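Fledlow Tindis Weekender Kit
The overnight bag for people who follow other people's breakups
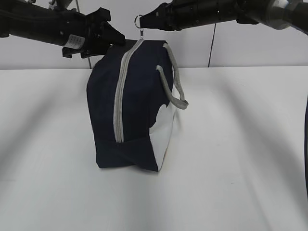
What it is

A boxed set for the serious celebrity gossip reader, built to survive two nights away from a decent Wi-Fi signal. Fledlow has been selling fan goods out of Skuscombe since the days when you had to buy the magazine to find out who was on the yacht. The Tindis is our third kit and the first one that closes properly.

What you get

One soft zip bag, navy, with a gray carry strap
One Breakup Ledger, 14 columns (Who, With Whom, Spotted Where, "Just Friends" Y/N, and so on)
One deck of Anonymous Source cards
One pencil
One eraser, larger than the pencil, for reconciliations

The Ledger

It has room for 925 entries, enough for most casual readers or one reality TV family. The columns were laid out by Venkatesh Menon, who ran our letters page for years and still believes that unfollowing somebody is a legal proceeding. The paper takes pencil well. Ink is allowed, but you will regret it by the time the couple is seen sharing fries.

There is a fold-out at the back for co-parenting vacations. Customers asked for a bigger one, so it now folds out twice.

The Source cards

Each card carries one thing a source close to the couple might say. "They are in a really good place." "He has always cared about her." "There was no drama." Deal three, read them out in any order, and you have this week's exclusive. The Chettiar expansion deck adds wedding guests, former stylists and a cousin. Sold separately, because we have rent.

Questions we get a lot

Will it fit in an overhead bin?
Yes. Your feelings about the finale are checked baggage.

Is the Ledger updated when couples get back together?
By you, with the eraser.

Can I return it if my favorite couple splits?
No. We tried that one January and it nearly finished us.

Do you take sides?
The shop doesn't. The packing room does, and there have been words.

Ordering

Item no. 958. The current run is 2000 kits, and we'll print more Ledgers when those are gone or when somebody calls off an engagement, whichever comes first. Orders in by noon leave Skuscombe the same afternoon. Gift notes are free, up to the length of a public statement asking for privacy at this time.

Refill Ledgers and spare erasers are on the Accessories page.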